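Holiday Lets, session 2 – writing the listing

Last time we did pricing, and I promised Gemma Holroyd I'd get to the words, so here we go! Please bring your draft for Gremwood Cottage, 500 words at the most.

My main gripe with your drafts is the beds. Say which room has the double, which has the twins, and whether the sofa bed is fit for a grown-up. Guests hate guessing. The same goes for parking, stairs and dogs – if you charge 60 pounds for a dog, put it near the top.
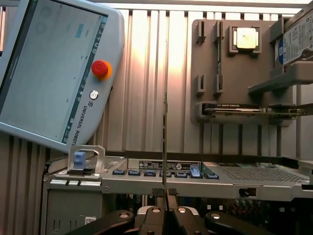

Then there's check-in. Give a time (four o'clock is fine) and say how they get the key. Dennis Kettle's draft had this in three places, with two different times.

For March: read the Sokoro handout, page 124 onwards.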